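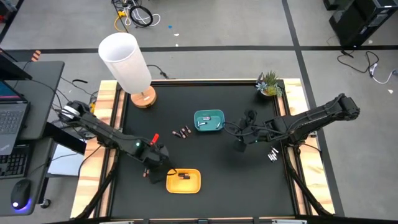

A yellow tray and a teal tray on a black tabletop with a light wooden edge.

The Long Life of the Canteen Tray

In the town of Plerport, where I have lived for eleven years, people of a certain age can tell you which factory a person worked in by the way he carries his lunch. The shipyard people hold the tray high, near the chest, because the old yard canteen was narrow and you had to pass between two rows of backs. The people from the Skurkon cannery hold it low and a little to the side. I did not believe this when I first heard it. Then I started to eat at the public canteen on Reddy Street, and now I also look.

I came to this country from a place where lunch is eaten at home, or not at all, so the canteen was new to me. You take a tray from the pile, you push it along three metal rails, and somebody puts a plate on it without asking many questions. Soup is on the left. Bread is at the end, after the cashier, and it is free. For a long time I paid for bread, until a woman behind me in the line took the coins back out of the dish and put them in my hand.

The Skurkon cannery opened its canteen 65 years ago, in December, in a shed that had been used for nets. Before that the workers ate outside on the wall, or in winter standing up in the boiler room. The company did not build the canteen from kindness. The lunch break was long because people walked home, and some of them lived on the other side of the harbor. With a warm meal inside the gate, the break could be cut to 39 minutes. It is a strange number and former workers still say it with some anger. The siren did not wait if your soup was too hot.

Still, most of them speak well of the food. There was fish less often than you would think. Pea soup, dumplings with cabbage, a flat meat pie which is called a paldale after the village where it comes from. In Paldale itself they make it with turnip and they do not accept the Plerport pie as the same dish. I have eaten both and I prefer the one with turnip, but I would not say so on Reddy Street.

The first trays were tin. They were loud, and they burned the fingers if the cook was careless with the ladle. Later came pressed wood, which smelled after some years, and then plastic in colors. At the cannery the color had a meaning for a while. The gutting hall had one color and the packing hall had another, so that the smell of one department would not travel to the other. It did travel, of course. When the halls were joined, the trays were mixed in one pile, but many workers went on searching through it for their own color and held up the line.

The cannery closed 22 years ago. The town took over the kitchen equipment and moved it to a former bank on Reddy Street, and this is the canteen we have now. It seats 64 people, and at noon in winter it is full. Retired workers come early and sit near the radiators. Students come late, when the price of what is left goes down. In the middle there are office workers, drivers, parents with small children, and me.

Last spring there was a plan to replace the line with table service and a printed menu. The argument was that young families find the rails old-fashioned. I went to the meeting, which was held in the canteen itself, after closing, with the chairs still up on half of the tables. People spoke for a long time about the bread. They wanted to know where the bread would be - on the table, or would one have to ask for it? The answer was not clear, and the plan was put back for another year.

I think there is some sense in this. When you must ask a waiter for bread, you think about whether you have already had enough. At the end of a line you simply take it. An old welder who eats there every day takes four slices, two for lunch and two in a napkin for the evening, and he does it in front of everyone, without any shame.

The kitchen opens at eleven. On the days with pea soup it is better to come before noon, and to bring coins, as the card machine works only when it wants.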